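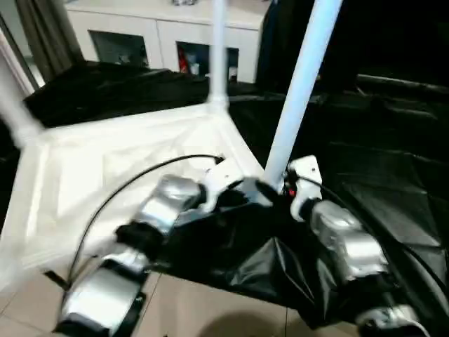
Why does dividing by a fraction make the number bigger, and is "flip and multiply" a rule or a fact?

Helping my niece with her homework, she's 12 and quite sharp. We had 2 divided by one third. I said turn it over and times it, so 2 x 3 = 6. She did it, got the tick, then asked why. I said because that's the rule. She said who made the rule.

Didn't have an answer to that tbh.

I tried the pizza thing. Two pizzas, how many thirds, six slices. Fine, she accepted that. But then the next one was three quarters divided by two fifths and the pizza fell apart completely. How many two-fifths-of-a-pizzas are in three quarters of a pizza? The answer is 15/8 and she wanted to know what 15/8 was 15/8 OF. Her words. I said of a pizza and she said no it isn't, and I think she's right?

So two things really. One, is there a proof of flip and multiply that doesnt need algebra she hasn't done yet. Two, what is the 15/8 of.

She also said dividing is sharing so it should always get smaller. I know that's wrong but I couldn't say why in a way that didn't sound like "just trust me".

posted by Drovport_maths_aunt

Print this page | E-mail to a friend

Goslow

She's right, it's not 15/8 of a pizza. It's 15/8 of a portion, where a portion is two fifths of a pizza. Division of this sort asks how many of THESE fit in THAT. The answer counts portions. So one whole portion fits in, and then seven eighths of another portion. You can check it: 15/8 of 2/5 is 30/40, so three quarters. Good.

For the why, no algebra, do it with same size pieces. Change both into twentieths. Three quarters is 15 twentieths. Two fifths is 8 twentieths. Now the question is just how many lots of 8 things in 15 things, and it doesn't matter at all what the things are. Twentieths, marbles, whatever. 15 divided by 8. Done.

Then look where the 15 came from, it's 3 x 5. And the 8 is 4 x 2. Which is exactly what you get when you flip the second one and multiply. So the flip is a short cut for "make the pieces the same size then forget about them". It works every time because you can always get a common bottom number by timesing the two bottoms together. That's a proof as far as I'm concerned, even if it's done with particular numbers. Nothing in it depended on them being 3, 4, 2 and 5. Get her to try it with others and see if she can spot any place it could go wrong. She won't find one but the looking is the useful bit.

On the sharing thing. Sharing between 2 people makes it smaller, yes. Sharing between one person leaves it alone. So what about less than one? Write out a ladder:

160 divided by 4 is 40
160 divided by 2 is 80
160 divided by 1 is 160
160 divided by a half is ...

Let her fill in the last one. The number you divide by halves each time, the answer doubles each time. Mine said 320 before I'd finished writting it.

Ekwueme

Definition of division. a ÷ b is the number which when multiplied by b gives a. Let c be 1/b. Then (a × c) × b = a × (c × b) = a × 1 = a. So a × c is the number you wanted. QED.

To your "rule or fact": the definition is a choice, the flip follows from it. So nobody made the rule, but somebody did decide what ÷ means. I would tell her that, 12 is old enough.

Also you need b not zero. Worth mentioning, she will ask.

Clinirard

just use a calculator to show her. 317 divided by 0.1 = 3170. bigger. try loads of them. if it works for 3000 numbers its going to work

Comments

Goslow: @Clinirard that shows her it happens, she's asking why it happens. And working 3000 times isn't a proof, plenty of things in number theory hold for ages and then stop.

Clinirard: its year 7 homework mate not number theory

Ekwueme: With the greatest respect, the child asked "who made the rule". She'd like the number theory.

Drovport_maths_aunt: Thanks all. The twentieths did it. She went quiet then said "so the pizza was never in it", which I think means yes. Showed her the QED one too and she liked the letters but wanted to know why you're allowed to move the brackets. Might have to be a new post

Ekwueme: Associativity. Yes please make it a new post, it's a longer story for fractions than you would think.

Goslow: for the brackets try boxes first, whole numbers, length x width x height. Doesn't matter which face you work out first. Then worry about fractions after.

Print | E-mail

Search this site: enter keywords Go Advanced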